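Ticket 3359
Subject: Second hand for laundry cell, quote does not match what we were told
Opened by: Rezaul Paul
Assigned to: Rasmus Jaunzems
Status: Waiting on supplier
Priority: Normal
Opened: 8/14/25

Rezaul Paul
Before I sign anything for the second hand I'd like somebody to explain the Cludomell quote. In January we were told the fabric sleeve and fingertips were included. Now the tips are a separate line, sold in packs of 17, and the sleeve is "optional". Optional for whom? I'm not keen to run a bare arm over baskets of shirts.

Rasmus Jaunzems
Asked them. They say the January price was for the older Delo kit. Tips are now classed as a wear part, so they sit outside the warranty. They recommend changing the set every 59 hours of picking.

Rezaul Paul
Recommended by the people selling the tips. Do we have our own number?

Rasmus Jaunzems
Not a good one. The log only has three changes in it and one was my mistake (wrong size). I've started writing down hours per set on the basket job and will keep at it until we reorder. 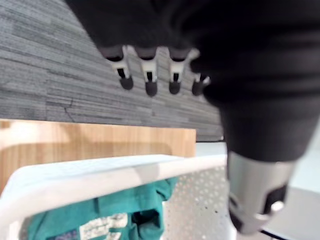
Rezaul Paul
Fine, but I won't budget a full year of spares on their figure. Put in one pack and we'll see how far it gets us. Also, does the Hoarau bracket fit the new wrist? The brochure says "compatible", and I've paid for that word before.

Rasmus Jaunzems
Fitmont makes an adapter plate. Cludomell hadn't mentioned it until I asked. Price to come, lead time 3 weeks. I've asked for a drawing with the bolt pattern so we can check it against ours before ordering.

Rezaul Paul
So the real cost is hand, sleeve, tips, plate and your time. Please redo the request with all of that on one page. No purchase order goes out until the plate price is in writing.

Rasmus Jaunzems
Request withdrawn and redrafted, plate price left blank. Chased Cludomell for the drawing. Leaving this open.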